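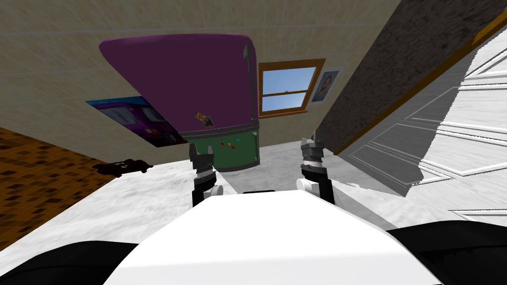 Why do student houses in Pellcombe cost so much to heat?

Mostly it's draughts. The boilers in the houses I looked at were fairly modern, but warm air was getting out under doors, round old sash windows and up chimneys that haven't had a fire in them for decades.

I picked this for my second-year project for a selfish reason: my own house was freezing last February and the four of us spent weeks arguing over the thermostat. I wanted to know if we were unlucky or if everyone else was sitting in their coats too.

What I did

I put 200 leaflets through doors in the terraces between the station and the Jääskeläinen building, and 64 households filled in the survey. I was really pleased with that (my tutor had warned me to expect a dozen!). I asked when the house was built, what kind of windows it had, how many hours a day the heating was on and what people were paying.

After that I borrowed two Boltia temperature loggers from the department stores and left them for a week each in three of the houses, one logger in the hall and one in the living room. The loggers are easy to use once you've got them started, but the button has to be held down for ages and I lost two whole days of readings in the first house before I worked that out.

What people told me

Bills were all over the place. The highest yearly gas use anyone gave me was 2067 units, from a five-bedroom house on the hill, and the tenants there still said the back bedroom was too cold to work in. Quite a few people had no idea what they used because bills were included in the rent, so I had to leave them out of that part.

The hall was the coldest spot in all three logger houses. In the second one it dropped sharply every evening at the same time, and we eventually matched it to people coming home from lectures and propping the front door open while they got their bikes in.
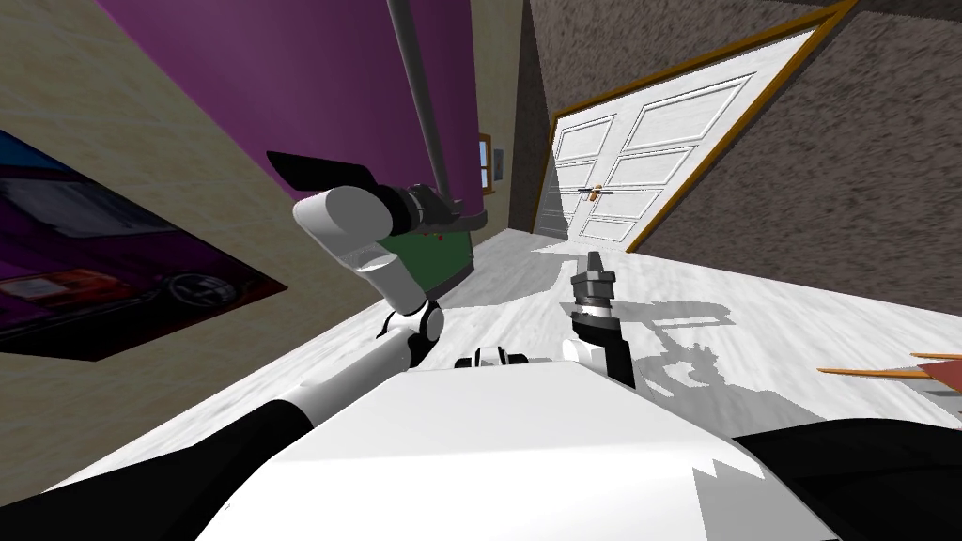
Cheap fixes

I tried brush strips, foam tape and a chimney balloon in my own house. The brush strip came from Cinar, the hardware shop by the market, and took ten minutes to fit with a borrowed screwdriver. The foam tape was fiddly and came off one window within the week, I think because I didn't clean the frame properly. The chimney balloon was brilliant and I'd buy it again tomorrow.

My budget was £1000 for the whole project and I spent hardly any of it, mainly on printing. With more time I'd put loggers in upstairs rooms as well, and I'd ask for meter readings instead of trusting people's memories.

Handed in December 16, 2022. Survey form and logger readings are in the appendix.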